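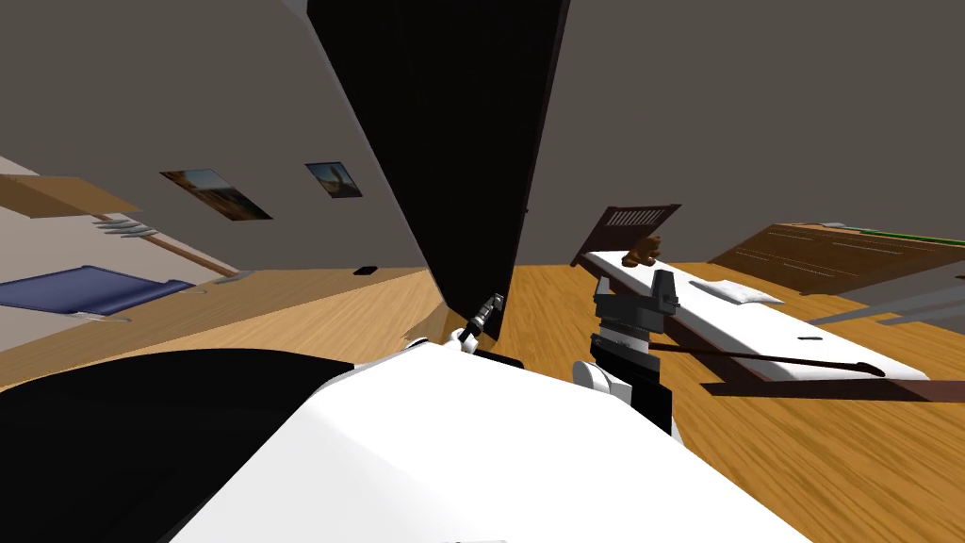
An afternoon at the Plurkdale cheese fair

Plurkdale holds its cheese fair every July in a sloping field behind the church, so every wheel of cheddar in the place has to be wedged. I got there at half past ten, paid at the gate and was handed a paper bag, a cocktail stick and a map with the toilets marked in the wrong corner.

There were 31 stalls this year. I'd meant to be methodical and begin with the mild ones. Instead I met a blue from Postley within four minutes of arriving, and for the next hour everything else tasted of it, including a strawberry.

The judging tent was the quietest spot. Sorcha Moncrieff, in a white coat and very good boots, was working down a table of hard goat's cheeses with the face of someone marking homework. She gave one of them 467 points out of 500. I asked what had cost it the other 33 and she said, "The rind," and moved on.

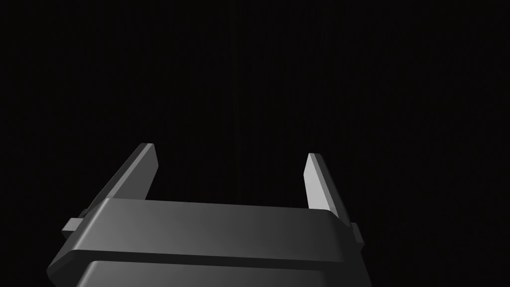
Can you take your own cheese along to be judged?
Entries close at the end of June and each one has to be a whole cheese, made by the person whose name is on the form. Half a Brie from your fridge will be politely handed back.

I skipped the talk on rennet and went to the talk on crackers, where the man from Oksanen spoke for fifty minutes without once offering us a cracker. The back row began to thin out at the slide about rye.

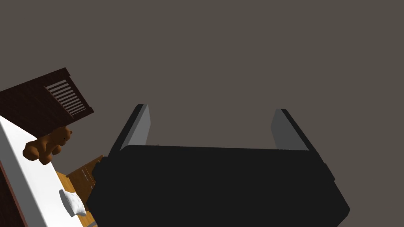
Lunch, and what came after

Lunch was a toastie from the Tralteo van, eaten standing up. It was the best thing I had all day, and I say that as someone who had by then eaten a great deal of prize cheese. The queue went past the raffle, where I bought a strip of tickets to look willing. Number 371 won me a slate board - handsome, and very heavy to carry round a hill. 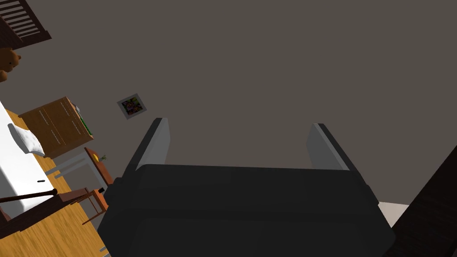
I carried it round for two hours all the same, and by four o'clock had used it as a tray, a seat and a sunshade. The last bus goes at twenty to five from the bottom of the lane. Take cash, as the card machine at the chutney stall works only near the hedge.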